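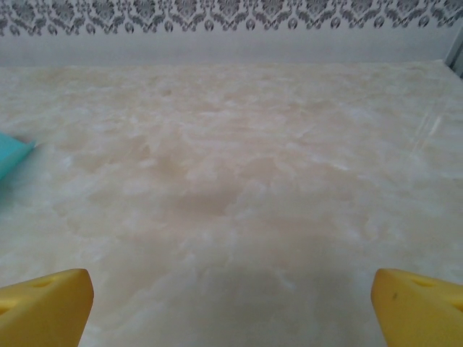

Workshop and Kitchen Tips: Setting Up the Vision Software for a Benchtop Arm

Prepared by Benedetta Messina, Rerunitz Home Automation Service. Last revised May 26, 2021.

Patterned surfaces

Marble-effect counters are pleasant to work at and hard on object detection. Soft blotches in cream and beige can be read as flat items of a similar colour. Before teaching any new object, record a background with the work area clear and the arm in its usual viewing position. Owners of Lisetti will find this under Surface, then Learn Background.

Repeat the recording whenever the lamp is moved or the blinds are changed.

Glare

Polished finishes return thin pale streaks that shift with the viewpoint. Set exposure to manual. A value of 3000 suits most kitchens in daylight; 3700 is better in the evening. If streaks are still outlined as edges, raise the edge threshold one step at a time and save after each change.

Shadow under the gripper

The software should be told which part of the view belongs to the fingers. Draw the mask with the fingers fully open, then close them and check that the mask follows. Leave a small margin for the shadow between them.

Decorated walls

A bold border or wallpaper behind the bench will attract the feature tracker. Crop the planning region at the back edge of the counter. Error 223 generally means that the crop has been lost after an update, and it must be drawn again.

Objects at the side of the view

An item that is only partly visible should not be picked. Switch on Require Full Outline, and let the planner take a second view before it commits to a grasp.

Wipe the counter with a damp cloth and dry it before recalibrating.

Questions about saved profiles may be directed to Renzo Longo at the Gukmont service desk.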